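11/23/25

Quick one this time, I'm writing it on my phone with 4% battery and a charger that only works if you hold it. Sorry in advance.

## Went and saw Pliklow. Finally.

So. Third try. First time they canceled (bass player, flu). Second time I had the tickets and then work happened and I gave them to my sister, who texted me the ENTIRE set like that was a kindness. This time I just put the day off in the calendar and didn't tell anyone why.

Venue was the Dikley, the old one across from the bus depot, not the new Dikley out by the mall. People keep mixing these up. The band's own page had the wrong address until that afternoon. If you're reading this because you stood outside the mall one, I'm sorry, I saw the comments.

Got there way too early. Line was already down the side of the building and around past the loading door. Cold. Not jacket cold, gloves cold, and I had the jacket only. Girl in front of me had driven four hours and had a folding stool, which I thought was silly for the first ten minutes and then thought about stealing.

Parking: don't use the garage. The lot behind the tire shop is cheaper and you can get out of it after. I used the garage. Sat on the ramp for most of an hour with everybody's brake lights.

Doors opened late. Bag check was slow, one guy doing the whole thing with a flashlight. They took my water. They did not take the granola bar, so dinner was handled.

### The opener

Testell. Didn't know them, hadn't listened, feel bad about it now. Two people, one drum machine, one of those little organs with the wheeze in it. First song I was looking for the bathroom. Second song I stopped looking. By the last one the whole left side of the floor had gone quiet, and if you've been to the Dikley you know the left side is by the bar and never goes quiet.

They only played 25 minutes or so of songs and then a long one. No merch except a tape. A tape! I don't have anything to play it on. Bought it.

### The set

They came on with no lights, just started. "Winter Teeth" first, which I'd have bet money was going to be the closer. Then straight into two off the new record with no talking at all. Sound was muddy for those, vocals way down in it, you could see the singer pointing at the ceiling for more. Fixed by the fourth song and after that it was great. Really loud but clean, and I had earplugs in so I could hear the words.

Stuff I want to remember:

- the slow version of "Porch Money," just guitar, everybody singing and nobody leading
- the drummer broke a stick and it went into the crowd and came back. Somebody handed it back!!
- new song with no title. It's in a weird time, I tried to clap and gave up
- they skipped "Harbor" again. That's two tours now. Why

Aldana Ocampo sat in on trumpet for the last stretch. I had no idea she was in town and I yelled pretty loud. If you don't know her, she played on most of the second album and all the good parts of the third. She did the long solo from the record note for note, then went somewhere else with it for a while and the band just watched her. Best thing I've seen this year. Maybe last year too.

Encore was two songs. Then house lights right away, kind of rude, people still had their arms up.

### Merch

Shirts were okay, sizes gone early, all that was left by the end was small and the really huge. Poster run was 222, numbered, and mine's number 70. Bent the corner getting it in the car. It's by Zieliński, the same one who did the blue poster from the spring run, and it's nicer in person than online, the ink has some shine to it. I'll get it framed in December when I get paid.
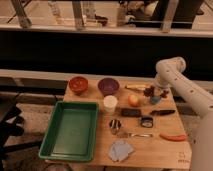
If anybody wants the shirt I got (small, I panicked, it doesn't fit) write back and it's yours. You pay postage.

### Was it too full

Got asked this by three of you already so here. The Dikley site says 3,000 and I believe it. The floor was packed but I could breathe and I could still get out to the side when I needed to. Balcony looked comfortable. If you're short go balcony, the floor is flat and you will be looking at someone's hoodie the whole night. Coat check was worth it, line moved fast on the way out, tip them.

One gripe, the phones. First three songs it was all screens where I was. It calmed down after that. I took one video, it's nine seconds and mostly my thumb.

### Coming up

- Testell are back in December, on their own this time, small room, upstairs at the record store. I'm going. No link yet, will send when theres one.
- The other Pliklow date is sold out. Check the box office the afternoon of, they let some go last time.
- I still owe you all the list of favorite records. It's half done. It was half done last month too.

Ride share for the Testell thing: I've got room for two if you don't mind the back seat of a hatchback and leaving right from my work. Write back soon, first two get it. Gas money is nice but snacks are fine.

Ok charger fell out. Sending this before it dies, I'll fix typos on teh web version.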